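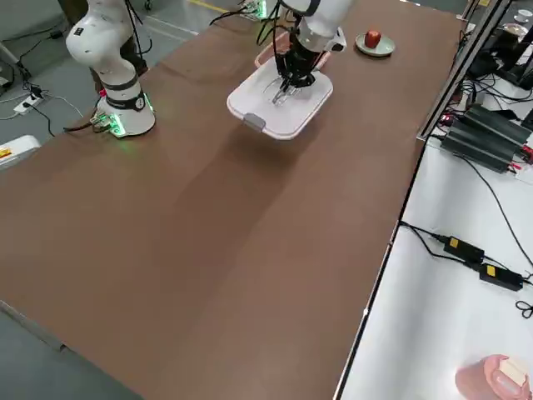
12/06/2024 – spotted salamander egg masses, second count at the Fairclough ponds

Water down a hand's width on the stake at Pond 2 compared with the September visit by Tia. Pond 6 is holding level. Air still, overcast, no rain overnight. Terence and I did the east bank, Tia Gosling and Dean did the west.

Material here is the held-back preserved set plus the bank survey, not live spawn. Live masses won't be in before spring. Purpose of the day was to fix the transect stakes and recheck the jar labels against the field sheets.

Stakes: replaced 2 at Pond 6 that had heaved. New ones are driven to the second notch. Spacing is unchanged, 30 feet, measured along the waterline and not straight across. Last year's sheet has it straight across for the north end, so those distances can't be compared until Marjorie Cheetham corrects them.

Cover objects: turned all boards on the east bank. Redbacks under the older boards, none under the new pine ones. Dean thinks the pine needs another winter to weather. I would leave them alone until then – turning them every visit dries out the soil underneath.

Jar check: labels on the clear masses and the milky masses were swapped on one tray. Both forms are normal for the species, but the sheet codes them separately (C and M), so the swap matters. Corrected in pencil, initialed RW. Preservative was low in the back row. Topped up and resealed.

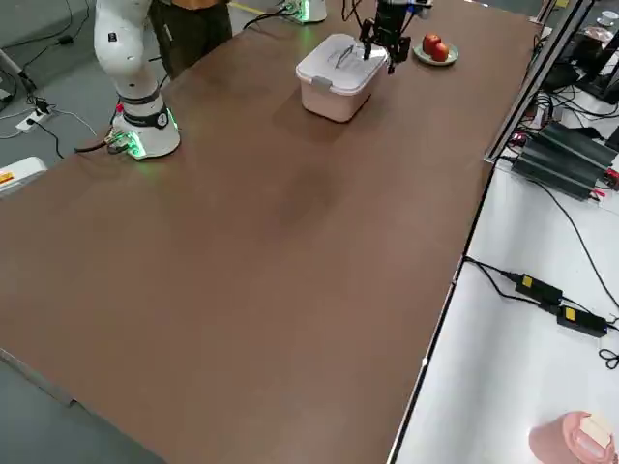

Table with the two arms, left base lit green.

Embryo staging: Terence staged from the old photos and I staged from the jars without seeing his numbers. We agree on early stages. We part at the point where the gill buds show, where he consistently reads one stage later than I do. Could be shrinkage in the preservative. Will ask Marjorie to read the same set blind before either column goes into the file.

Loggers: the Vasard unit at Pond 2 downloaded without trouble. The Odovard unit at Pond 6 has a gap in the record starting after the September download. Battery contacts were green. Cleaned with vinegar, reset the clock, put it back at the same depth. Memory is set to 1,000 readings, so at the present interval it will fill before the spring visit. Interval needs to be lengthened next time someone has the cable.

To do:

- Marjorie – north end distances, blind staging
- Tia – spare stakes, flagging tape (orange, the pink fades)
- Dean – cable for the Odovard unit
- me – retype the C/M codes, check the permit number on the Pond 6 sheet

Gate at the north track is sticking again. Lift it before pulling.

Ruth Whitlock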